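Search products Go Cart

Plamonley Reply Card Set, Flat, Square Corner

Posted in July by Balthasar Schnyder
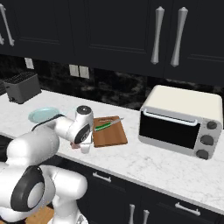
The set contains 15 reply cards and 15 matching envelopes. Stock is Dandon uncoated cotton, 400 gsm, white or oat. Cards are printed on one side in a single ink color. Printing on the back is priced separately.

The standard text block holds four lines: reply date, guest name, number attending and meal choice. A fifth line can be added if the type is reduced one size. Type is set in Mussa Roman unless another face is selected at checkout.

Envelopes have a square flap with a gummed edge. The return address is printed on the front in the same ink as the card. Postage is not included.

Proofs are sent by email as a PDF. Changes received before 4 p.m. are made the same working day. Printing starts once the proof is approved in writing, and the text cannot be changed after that point.

Maximum order is 400 cards per design. For larger quantities, use the Skorkero flat card, which takes the same artwork file.

Share 4 Comments 0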